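Ginder Relief Consortium
Field Office Security Inspection: Checklist with Comments
Site: Folham liaison office and supply yard
Date of inspection: December 23, 2022
Previous inspection: May

Scope
The inspection covers the office, the supply yard and the road approach from the Skondero crossing. It was carried out under the standing security rules for offices located near a ceasefire line. Items are marked Met, Partly met or Not met.

1. Perimeter and access

1.1 Outer wall intact on all sides. Met.
Comment: Shell damage to the north wall noted in May has been repaired with block.

1.2 Vehicle gate closes and locks from inside. Partly met.
Comment: The lower bolt does not seat fully. The gate can be held with the upper bolt alone, but this does not satisfy the rule.

1.3 Visitor log kept and signed. Met.
Comment: 122 entries since the last inspection. 19 lack a time of departure. Guards have been reminded to complete the column before returning identity papers.

1.4 No armed persons admitted. Met.
Comment: The notice at the gate is faded and should be replaced in both languages. Escorts from either party to the ceasefire are to wait outside the yard.

2. Shelter and protection from blast

2.1 Shelter room clear and unlocked during working hours. Not met.
Comment: Cartons of hygiene kits were stacked along two walls and blocked the second exit. To be moved to the Ayele warehouse. The room may not be used for storage, including overnight.

2.2 Window film fitted in all occupied rooms. Partly met.
Comment: Film is peeling in the radio room. Desks in that room should be moved back from the window until it is replaced. 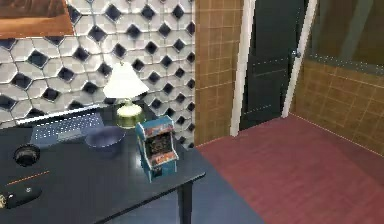
2.3 Water and food for 72 hours held in the shelter. Met.
Comment: 384 bottles counted. Expiration dates checked on a sample only.

3. Communications

3.1 VHF base radio tested daily. Met.

3.2 Satellite phone charged, with credit. Partly met.
Comment: Phone charged. Credit stood at 74 units, below the level set for the site.

3.3 Contact list for the monitoring mission and both local commands is current. Not met.
Comment: The list predates the last change of command on the Skondero side. Two numbers were out of service when called.

4. Movement

4.1 Route notice given to both parties before each convoy. Met.

4.2 Mine risk map posted and dated. Partly met.
Comment: Map posted, no date shown. Staff are to stay on the paved road until a dated copy is received.

Action required
Items 2.1 and 3.3 must be corrected before the next convoy leaves Folham. All other open items are to be closed within 30 days and reported in writing to the Ginder security desk.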